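Reading time: 3 min

The ferry to Astine stopped running in February, so I took the bus the long way, through Coltley and over the dam. It was almost 600 miles with the detours. I had my mother's keys in one coat pocket and a letter from the Nolte Water Company in the other.

The letter said the valley would be filled in the spring. It gave the height the water would reach and a file number, 3421, which I was to quote if I called. I had called twice. Both times a man told me the house was below the line and that I could collect what I wanted before they shut off the road.

I had not lived there since I was nineteen. My mother had stayed on by herself until her hip gave out, and then she moved in with me and talked about the house every day. She knew which stair creaked and which window took the morning sun. When the letter came she read it standing up, folded it, and asked me to bring back the kitchen clock.

The bus let me off at the Skunero turnoff at four in the afternoon. I walked the last 3 miles. Most of the houses along the road had their doors off already. Someone had taken the bell from the church and left the rope in a pile on the step.

Our key still worked. I had expected a smell, damp or mice, but it only smelled like a closed room. I put my bag down and stood there with my coat on. My mother used to say you should sit down for a minute in any house you were about to leave, so that you wouldn't forget something. I thought about that and stayed on my feet. 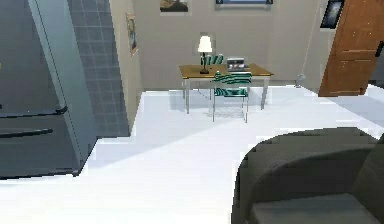 The refrigerator, the table by the far wall, and the armchair in the foreground.

The clock was on its nail, stopped. I took it down and wrapped it in a sweater. Behind it the wallpaper was the old color, a green I remembered from when I was small enough to be carried. I looked at it for a while. Then I got out my pocketknife and cut a piece about as big as a playing card, and put it in the letter from the water company.

I slept upstairs in my clothes. Around midnight a truck went by slowly and I heard two people talking, but it didn't stop. In the morning I swept the kitchen. I knew where the water would be by summer and I swept it anyway, and did the front step too.

On the way out I locked the door. At the turnoff I had an hour to wait, and a woman from up the valley was waiting too, with a rosebush in a bucket. She asked what I had gone back for. I told her a clock.

"Does it run?" she said.

"I don't know. I haven't wound it."

She nodded and moved the bucket over so I could sit on the wall. When the bus came the driver wanted 2000 for the fare, double what I had paid coming in, and neither of us argued. He put the rosebush in the seat behind his – there was no one else on board – and we went up the hill with the heater on.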